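Progress report, grasp planning software, second period
December
By Daichi Honda, Taltard

This report covers the work on the grasp planner and the data tools since the last report to Ivier. I try to keep it short. The tables with all results are in the shared folder, and I only repeat the numbers which are needed to understand the decisions.

Summary

The import tool is finished and is used every day. The new planner runs on our test arm, but it is slower than we promised. The perception part is on schedule except for shiny objects, where we still have a problem. We ask to move one milestone, see the last section.

Data and import

We received 1,345 recordings made with the hand-held gripper in homes. After the automatic checks, 1,172 of them were accepted for training. Most of the rejected ones had a gap in the tracking of the gripper pose, and a smaller part had the finger opening signal shifted in time against the video. For the second group Ryota Chiba wrote a correction step which looks for the moment when the fingers stop closing and matches it with the picture. It works well when the object is hard. With cloth it does not work, as the fingers close fully and there is no clear stop. I prefer to leave these recordings out for now.

The import tool now writes one log for each recording. In the first version it stopped at the first error and we had to start the whole batch again, which cost us many evenings. Now it skips the bad recording, writes the cause and continues.

Perception

The segmentation model was trained again with the accepted recordings. For boxes, books and bags of food it is good enough for the planner. The difficult group is glossy objects close to a window. The red vacuum flask in the home recordings is a typical case. The light from the window makes pale highlights on its rounded side and top, and the table cover is glossy too. The model often cuts the mask at the highlight, so the planner believes the flask is narrower than it is and puts the grasp point too far to one side.

There is a second effect with the same object. The lid is a separate part and takes nearly the upper third of the height. The planner has no knowledge of lids and it likes the upper part, because the approach is free there. For lifting a flask this is a bad choice. We added a simple rule which lowers the score of a grasp above a strong horizontal line, such as the thin gold band under this lid. I know it is only a rule and it will fail on other objects, for example on a mug with a printed stripe. It should be replaced by a learned part score in the next period. 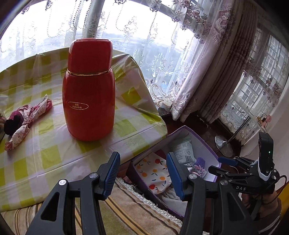
Planning and control

The planner was rewritten so that it gives several grasp candidates with a score, and the controller chooses between them. Before, it gave only one candidate, and if the arm could not reach it the whole attempt was lost. The change was bigger than I expected and touched nearly all the modules. The interface is now described in a document which Ichikawa has reviewed, and their comments are included.

The planning time is now 90 milliseconds for one object on a free table. With many objects it grows too quickly. The main cost is the collision check against soft things, such as crumpled cloth, where the point cloud has many small parts. Ryota is testing a coarser model for cloth. The first results look good but I do not want to report a number before we repeat them on the second computer.

In the controller we corrected an error in the closing speed. The limit was applied in the wrong unit after a restart, so the first grasp of each session was too fast. Nothing was damaged. We added a test for it.

Open points and request

Fourteen tickets are still open, and three of them block the demonstration: the highlight problem, the planning time with many objects, and the missing calibration check at start. We would like to move the demonstration milestone to the end of the next period. The budget does not change. The written part of the milestone can be delivered at the original date if this is useful for you.

Related items
Grasp planning software, first period report
Notes on time alignment of finger signals
Skarcombe test bench: setup and calibration
Interface description, planner to controller, version 2

Comments

R. Chiba: Small correction, the cloth recordings are only left out of training. They stay in the archive and we can use them later.

Skarcombe bench team: We can run the shiny object set on our side if you send the new model. Morning is better, the bench is free until 11.

D. Honda: Thank you, I will send it together with the config file.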